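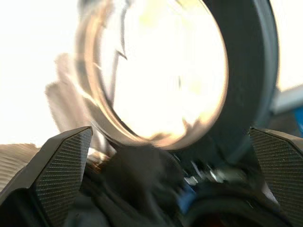
Osian Kemeys
2020-03-12

Third person this week has told me I'm "so lucky" to live in Skorville. They all got it from the same list. You know the one, happiest towns to move abroad to, shared by everyone's aunt.

I've lived here since May. Some thoughts on the list.

It's put together by Drunetia, who sell relocation packages. To Skorville, among other places. Funny how the town where they have an office came 2nd.

They say they asked up to 1,000 foreigners. Up to! I've asked up to 1,000 foreigners as well. I asked Graham from upstairs.

"Locals are warm and will greet you in the street." My neighbour greeted me for the first time in November and it was to say my bike was against her wall. She was right about the bike.

I like her, by the way. She now nods at me. I just don't think a nod is what the list had in mind.

"You can get by entirely in English." You can, in the way you can get by on toast. I bought what I thought was yoghurt for 6 weeks. Still not sure what it was.

The man at the bakery has very good English and refuses to use it until I've had a proper go first. I've learned more from him than from the evening class. The class has spent a month on the weather.

"Paperwork is simple and online." The form is online. You print it, take it to the office, and they type it into what looks to me like the same form.

They wanted my grandmother's maiden name. I gave it. They asked me to spell it. She was Welsh. We were there a while.

"Cheap, friendly lets through agencies such as Bedside." I used Bedside. The advert said the flat was 2 minutes from the tram. I'd love to meet whoever timed it, and I'd love to know if they were being chased.

Also "sea view". If you stand in the bath, fine, yes, there's a grey bit.

Someone always replies with "well go home then". I don't want to go home. I'm fond of the place. I just don't trust a number out of ten for how fond you'll be.

What does 8.7 happiness mean? Who was sat there at 8.6 and had a biscuit?

Things I do like, none of them on the list: the bakery. The Koppel, a café where you can sit over one coffee all afternoon and get left alone. How early it gets quiet on my street.

The list has the Koppel down as "buzzing". I have been in there with two old men and a dog, and the dog was asleep.

Before anyone asks, I did write to Drunetia and ask how they picked people. They said I'd hear back within 24 hours. That was a fortnight ago.

I am now on their mailing list though. They'd like to know if I've thought about moving to Skorville.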